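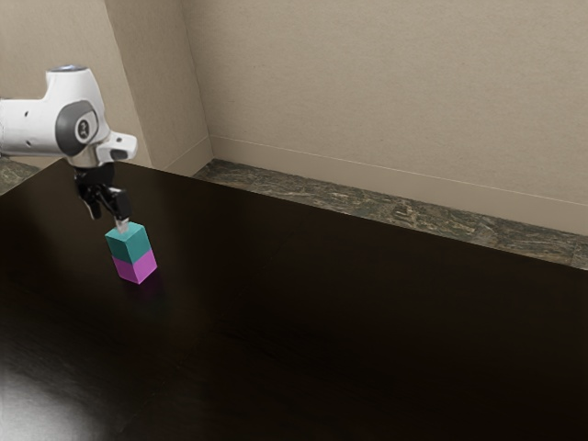
Building Up in Viswood

When Mihret Bogale and Robel Gebru bought their house in Viswood, it had two bedrooms, one bathroom and 913 square feet of floor. They now have two children and a grandmother living with them. Moving would have meant leaving the school, and the lot was too narrow to build out, so they went up.

A lot of their neighbors are making the same choice. The houses on the east side of town were built as single-story starter homes, most of them on plots just wide enough for a driveway. A second floor is often the only way to get more room.

The first person to call is an engineer. Socorro Ccori has been checking foundations in the area for 35 years and says she turns down more jobs than people expect. "The walls are usually fine," she says. "The footings are what stop you. They were poured for one floor and a roof."

She digs a test hole at each corner before she will talk about bedrooms. If the footings are too shallow they can be dug out and deepened in short sections, but it is slow work and it eats into the money set aside for the floor above. Bogale and Gebru were lucky. Theirs needed work only along the back wall.

The next decision is how the new floor should look, and people argue about it more than they argue about cost. 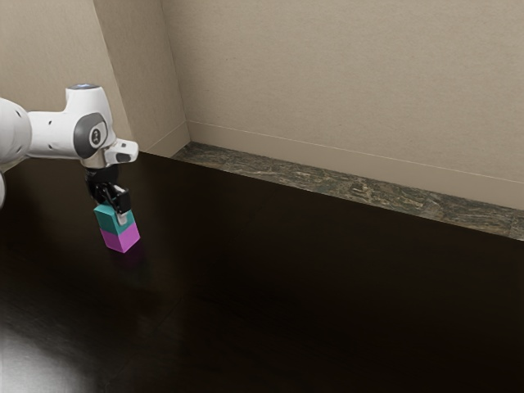

An addition can match the old house or it can stand apart from it. Matching is harder than it sounds. Old siding has faded, old brick comes in sizes that are no longer made, and a near match tends to look like a mistake. Leire Quintana, the architect on the Bogale and Gebru house, prefers a clear break. Put a teal cube on top of a magenta-purple one and you can see where one stops and the other starts, while the shared shape still holds them together. She works the same way with houses. She keeps the width and the window lines from the floor below, then changes the color and the cladding. On this one the ground floor stayed brick and the new story is dark green board.

Not everyone on the street liked it. One neighbor wrote to the town to complain about the green, and Gebru says they did think about repainting.

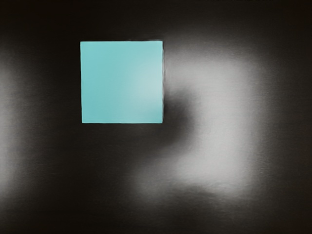
They kept it in the end. By November the boards had dulled a little and the complaints had stopped. Two houses farther down have since had plans drawn with the same kind of break between floors.

The building work took seven months. The family stayed in the house for the first part and then rented an apartment on Rirkberg Avenue once the roof came off. Bogale says she would move out from the start if she did it again. There was dust in the rice, and the crew began at 7 every morning.

The second floor has three bedrooms, a bathroom and a landing wide enough for a desk. The stairs took the place of a closet and part of the old dining room, a loss they still notice when people come to eat. The grandmother kept her room downstairs, next to the kitchen, and has asked that the heating upstairs be turned off during the day.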